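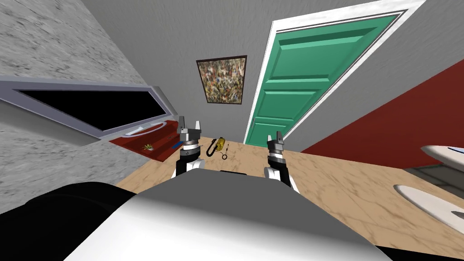 Notes for lecture 5, revised 2/13/22
V. Ingvarsson

## Commissioning the two-arm cell in simulation

These notes cover the Rondirora two-arm machine as modelled in Dovau. The order of work is the same as on the physical machine in the Tawfik laboratory, with the electrical checks left out. Students who missed the session on joint limits should read that handout first.

### 1. Starting state

Load the machine file before the room file. If the room is loaded first, the base takes its height from the floor mesh and ends up slightly too low. The wheels then register a permanent contact and the solver spends its time pushing the base back up. The symptom is a slow drift in the base position with no command sent.

Once both files are in:

- set all joints to the stored home pose
- set both grippers to fully open
- set the base velocity to zero and hold it
- step the simulation until the joint velocities settle, then save the state

The saved state is the one every later test starts from. Keep one copy with the machine file and do not edit it by hand.

### 2. Zeroing the arms

Each arm has its own zero offsets, stored per joint. The left and right arms are mirrored, so the sign of some offsets changes between them. Copying the left file to the right arm is the most common fault in submitted work. It gives an arm that looks right at home and goes the wrong way as soon as the shoulder is moved.

Check each joint singly. Command a small positive step, read back the position, and return to home. Start at the shoulder and work outward to the wrist. Record the difference between commanded and measured position at rest. A steady difference points to an offset. A difference that grows with reach is more likely to be gravity load, and the cure is in the controller gains – leave the offsets alone.

### 3. Gripper checks

The grippers are of the parallel type, with 2 fingers each. Both fingers are driven from one command, but in the model they are separate joints tied by a constraint. If the constraint is soft, one finger lags the other and a grasped part is pushed sideways.

Test in this order:

1. Open fully and read both finger positions. They should agree.
2. Close on nothing and read again. The fingers should meet midway.
3. Open again and confirm the first reading comes back.
4. Close on the test block and read the force on each finger.

Do not go on to step 4 until the first three agree. A force reading taken with a soft constraint means very little.

Finger friction is set in the material file. The value supplied by Trusaria is for rubber pads and should be replaced if the fingers are modelled bare.

### 4. Wrist camera

The wrist camera is fixed to the hand, so its picture turns with the wrist. The horizon is no guide to whether the mounting is right. Use the gripper itself. With the fingers open, both tips should be in view, along with enough of the space between them to judge an approach.
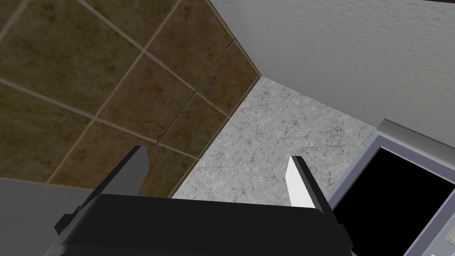
*Figure 1. Gripper open over the worktop, rendered view. Both finger tips are visible, with the counter showing between them.*

Points to look for in a wrist view:

- Both tips visible at full opening. If one is lost, correct the camera position first and its angle second.
- Background visible in the gap. A solid colour there usually means the camera has been placed inside a mesh.
- The hand does not move in the picture when the wrist turns. Any movement means the camera has been attached to the wrong link, normally the one before the wrist joint.

Flat shading on the fingers is acceptable at this stage. Lighting is dealt with in the next handout.

### 5. Body camera

The body camera is checked against the arms. With both arms forward and the hands raised, both grippers should be in view, with floor visible beyond them. Part of the machine's own shell will appear low in the view and should be masked before the picture is used for finding objects. Make the mask with the arms at home, then check it again with each arm at full reach.

Save the camera position relative to the body link. World coordinates are correct only until the base moves.

### 6. Soak test

Run the home–open–close–home cycle without a part. The January reference run went to 3,204 cycles before it was stopped by hand. For coursework, more than 8 minutes of simulated time is enough. Log joint positions, finger positions and contact count at every step.

Compare the last cycle with the first. The contact count should be the same in both. If it has risen, look for a finger touching its own wrist at full opening, then for the base drift described in section 1.

### To hand in

- offset files for both arms
- finger readings from section 3, steps 1 to 4
- one view from each camera, saved at the starting state
- the soak log, uncut

Files go in the Dovau course folder under your group number. Questions on the mask format to Vibeke Ingvarsson before the next session.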